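Murow Tests Household Energy-Saving Claims, Finds Most Fall Short

PROVBERG, August 24, 2024 - Murow, an independent consumer testing group based in Provberg, today published its review of 12 products and habits sold to households as ways to cut the electric bill. Only a few did what their makers or promoters said they would.

The review covered 514 homes in Provberg and the neighboring Mackay district. Each home kept its usual routine for 30 days, then tried one change for another 30. Murow read the meters itself and did not rely on phone apps, several of which reported savings that the meters could not find.

Plug-in "power savers" did the worst. The Moltent, a small box that promises to "smooth" household current, made no difference that Murow could measure. Its packaging says bills may fall by almost a third. Murow asked the seller for test data in May and was sent a brochure.

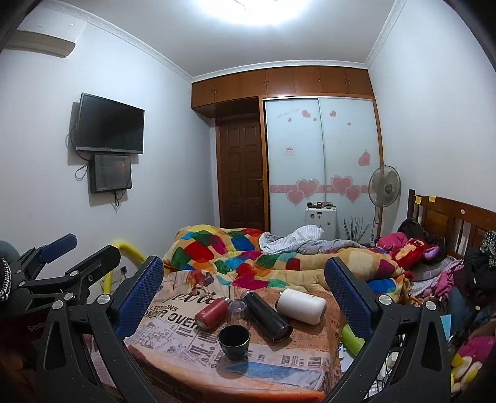

Does switching a TV off with the remote stop it from using power?
Most sets keep drawing a little in standby. On a newer TV the cost over a year is small, and a smart strip bought to get rid of it can take years to pay for itself. Older cable boxes are a different matter and may be worth unplugging.

Air conditioning left more room for real savings, though less than the ads suggest. Homes that raised the thermostat setting by a few degrees used less power. Homes that bought scented filter sprays or "cooling booster" clips did not. Cleaning a clogged filter helped in some homes and did nothing in others, and Murow advises against paying for a monthly service plan on the strength of a promised saving.

Murow also questions the phrase "up to," which appeared on 6 of the packages it bought. None of them explained what kind of home would reach the top figure.

The full results, including meter readings with addresses removed, are available free from Murow's Provberg office. Murow accepts no advertising and bought every tested product at retail price. Sellers who dispute a result may send their own measurements, which will be published next to Murow's.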